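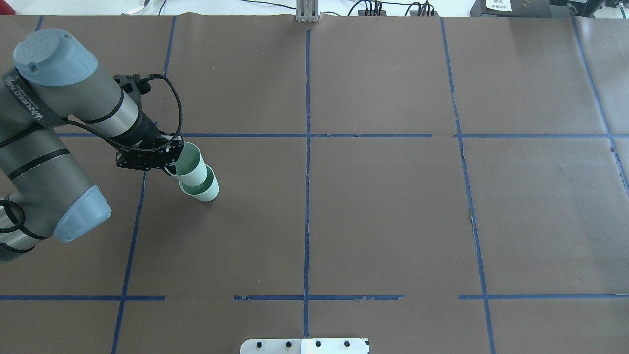 Pale green paper cups and taped brown paper, Lekby table room

Table Setter, part-time, fixed term
Reference: 1183
Location: Lekby, ground floor table room
Positions open: two
Term: 132 paid hours per person, starting in September
Fee: $3,864 per person for the full term, paid in equal monthly parts
Applications close: 1st August

Scope of work

Lekby runs a program of placement trials with paper cups and other light tableware. The table setter prepares the work surface, puts out the cups for each trial, and restores the surface afterward. The work is repetitive and is done standing. Trial results are recorded by other staff.

Duties

Cover the tabletop with brown paper. Paper is pulled flat from the far end, smoothed by hand, and fixed underneath the table edge. Creases within the taped area are not accepted.

Lay the grid in blue painter's tape according to the plan sheet for that week. Some plans call for slanted lines or for short strips standing alone. These are set from the measurements on the sheet and are not to be straightened by eye. Lines with gaps or frayed spots may stay down until the end of a block if the plan sheet allows it. Otherwise, lift the whole strip and lay a new one. Patches over old tape leave a ridge that can tip a cup.

Put out cups singly or nested, as listed. Before use, check each cup for a round rim, a flat base, and dry walls. Cups that fail any check go in the reject bin and are not put back in the sleeve. Nested cups must come apart without twisting.

Log paper changes, tape changes, and rejected cups on the Cerkine form at the end of the shift. Entries are made in ink. Leave the remarks column blank if there is nothing to report.

Requirements

Able to stand for up to three hours with breaks.
Able to reach across a wide table and kneel to fix paper under the edge.
Able to read a dimensioned plan and use a steel rule and tape measure.
Able to tell the tape line from its shadow under overhead light, with glasses if needed.

Experience in packing, sign work, picture framing, or masking for paint is useful. No degree is required. Training takes one shift and is paid at the same rate.
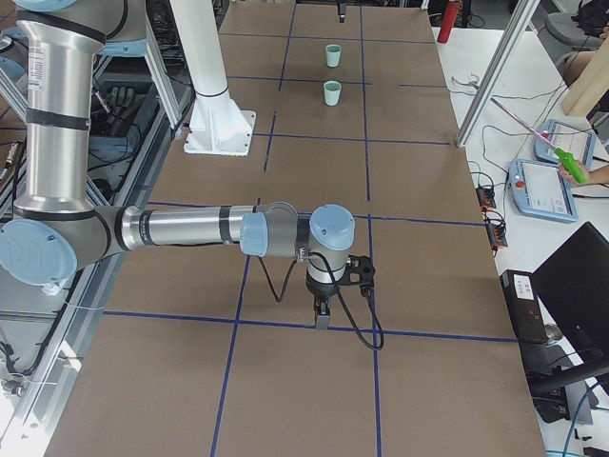
Marisol Cisneros, asked for comments on a draft of this notice, wrote that the taping should be given more weight than the cups: "Anyone can put a cup down. My first long line wandered by the width of the tape before I got to the far end, and I had to pull it all up. Ask people if they mind doing a thing over."

Applicants should therefore expect a taping exercise at interview. One long line and one short strip are laid from a plan sheet. Time is not scored. Materials are supplied.

Hours

Shifts are three hours, mornings or afternoons, agreed two weeks ahead. Swaps between the two setters are allowed with one day's notice.

How to apply

Send one page listing relevant work and the shifts you can cover to the Lekby front office. Put the reference number in the subject line. Applications by mail are accepted if received by the closing date. Applicants already on the Okarari casual list must apply again for this post.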